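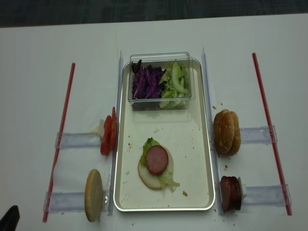

Landcombe Prepared Foods
Sandwich assembly station: pre-purchase inspection checklist
Site: Landcombe, trial room next to cold store 2
Inspection date: August 29, 2026
Covers: trial rig, the arm on loan terms from Unurer, ingredient holders, controls and cleaning
Purpose: to decide what goes into the January equipment budget and what has to be changed before we sign anything

How to read this sheet
Each line is marked OK, FIX, ASK or COST. FIX means the supplier or the site has to put it right before purchase. ASK means we have no answer yet. COST means it works as a trial but we would have to buy something different for production, and the budget has to show it. All prices are in pounds, without VAT.

Section 1. Work surface and tray

1.1 Table is level and does not rock when leaned on. OK

1.2 Table top can be wiped down and shows up debris. OK
Comment: White was a good choice. Crumbs are easy to see, both on the table and inside the tray. The production table needs to be stainless, so this line comes up again under 6.2.

1.3 Tray is fixed in position. FIX
Comment: The tray is held by its own weight and by the rails on either side. Pushed firmly at the near end, it moves. It needs locating pins or a stop. Unurer say pins can be added at no charge if we order the base plate from them.

1.4 Tray surface is undamaged, with no chips or lifting at the rim. OK
Comment: Checked by hand all the way round the silver rim. Ask for the material certificate before any food from it goes near a customer.

1.5 Crumbs are cleared between builds. FIX
Comment: Crumbs were lying around the sandwich with the build part done. One or two do no harm, but there is no step in the work instruction that says who clears them or when. Write one in. If we want the station to do it, that is an extra attachment and nobody has priced it.

1.6 Floor under and around the station suits a wet area. COST
Comment: The trial room is carpeted. Fine for a trial, no use for production. The station would go in bay 4, which has a resin floor with a drain, so there is no floor cost, but the power drop there has to be moved.

Section 2. Ingredient holders and rails

2.1 Rails are clear of sharp edges. OK

2.2 Acrylic is free of cracks and crazing. ASK
Comment: No cracks found. Clear acrylic goes cloudy if it is washed with the wrong chemical, and our usual sanitiser is alcohol based. Unurer to confirm in writing which cleaners are allowed. If the answer is "none of yours", we need the holders in another plastic and the quote will change.

2.3 Holders keep slices upright. OK for the trial
Comment: The tomato and the sausage each have a small white block behind them, which does the job. The blocks are not fastened down. Loose parts near food are a foreign body risk, so in production they have to be part of the holder. See 6.3.

2.4 Bread holders suit our bread. FIX
Comment: Bottom halves are held on edge on one side and sesame tops on the other. Both holders were made for one size of bun. We run three sizes through the year. Either we buy three sets of holders or Unurer make an adjustable one. The adjustable one has been promised twice and we have not seen it.

2.5 Cut vegetables are kept apart from each other. FIX
Comment: Red cabbage and chopped lettuce share one clear container with no divider, and they mix in the middle. For a customer who has asked for no cabbage this matters. A container with a fixed divider is a cheap item. Put two on the order, one in use and one in the wash.

2.6 Raw and ready-to-eat items are separate. OK
Comment: Everything loaded was ready to eat. This line must stay on the sheet for when the menu changes.

2.7 Nothing is stored above the open tray. OK

2.8 Red rods at the outer ends of the holders are secure. ASK
Comment: There is one each side. The drawing we were given does not show them or say what they are made of. Add them to the parts list or take them off.

Section 3. Temperature and time

3.1 Meat is held at or below our limit while loaded. FIX
Comment: The holders have no cooling. We have been loading small amounts and timing them, which is acceptable for short trials. In bay 4 the air is cold enough if the curtain is kept shut. If it is not, we would need a chilled base. Romska make one that would fit under the tray, priced at £937. It is in the budget as a separate line so that it can be struck out later.

3.2 Load time is written down. OK
Comment: Done on the paper log. The software can record it, but only in the higher licence tier. Paper will do.

3.3 Unused slices are thrown away at the end of the period. OK

Section 4. Arm and gripper

4.1 Emergency stop can be reached from both sides. FIX
Comment: There is one button, on the left. A second is needed on the right. Unurer quoted £65 for the button and cable, and we would fit it ourselves.

4.2 Arm stops when touched. OK for the trial
Comment: Tested at trial speed with the supplier's pad. It has not been tested at the speed in the sales sheet. We should not budget on the sales sheet output until it has. The risk assessment has to be redone at the final speed, and if that shows we need a guard, the guard is our cost.

4.3 Gripper surfaces are food safe. ASK
Comment: Certificate asked for, not received. Do not release the deposit without it.

4.4 Gripper can be taken off and cleaned without tools. FIX
Comment: It needs a hex key. The hygiene team will not accept a hex key on the line. A quick-release mount is available for £251. Buy it. The time saved at each clean pays for it, and it also means we can keep a spare gripper ready.

4.5 Gripper handles soft items without tearing. OK, with a note
Comment: Salami and bun halves are no trouble. Leaf lettuce is the slow item. The ruffled leaf tends to hang over the edge of the bun, and our packing film catches on anything that does. Ask for a smaller leaf from the salad supplier before paying for a cleverer gripper.

4.6 Cables are kept off the table. OK

4.7 Spare parts are held in this country. ASK
Comment: Unurer say yes for the arm and "usually" for the gripper. We need a list with delivery times. The budget allows for one spare gripper and one set of fingers in the first year.

Section 5. Controls and software

5.1 Station can be stopped and restarted by line staff without a password. OK

5.2 Recipes can be changed on site. COST
Comment: The Melis software lets us reorder the steps of a build but not add a new ingredient position. A new position means a support visit. We add or drop a filling several times a year, so ask for a price for the full editor and compare it with two visits.

5.3 Build record is kept. OK
Comment: The log on the trial unit holds the last 200 builds and then writes over the oldest. Not enough for a full shift. Export to our own server has been shown to us and works.

5.4 Station behaves safely when a holder is empty. FIX
Comment: With an empty holder it tries the pick, fails, and carries on to the next step. It should stop and call for a refill. Unurer have accepted this as a fault and will correct it before delivery. Retest on arrival — do not take it from the release notes.

Section 6. Items to carry into the January budget

6.1 Arm, controller and base plate: as Unurer quote, revision C. No change.

6.2 Stainless table with raised edge: get two local prices. The edge should be low enough that the holders can still be lifted out from the side.

6.3 Production holders with built-in back stops: price wanted per set, three sets.

6.4 Divided vegetable container, two off: buy from petty stores.

6.5 Quick-release gripper mount: £251.

6.6 Second emergency stop: £65.

6.7 Chilled base from Romska: £937, held as optional until the bay 4 temperature check is finished.

6.8 Power drop in bay 4: electrician to quote.

6.9 Training for four line staff and one engineer: included in the Unurer quote, but only if taken in the first month. Book it with the delivery.

6.10 Service contract: leave out of the first year, which is under warranty. Put it in from year two.

Section 7. Result

Passed for continued trial use, with someone from the team present at all times.
Not passed for production.

Items that must be closed before the deposit is paid: 2.2, 4.3, 4.7.
Items that must be closed before delivery: 1.3, 2.4, 2.8, 5.4.
Items for the site to close: 1.5, 3.1, 4.1, and the fresh risk assessment under 4.2.

Keep the signed copy in the trial room folder and send a scan to purchasing with the revision C quote attached. The next inspection uses the same sheet, with the holders checked again after they have been through the wash.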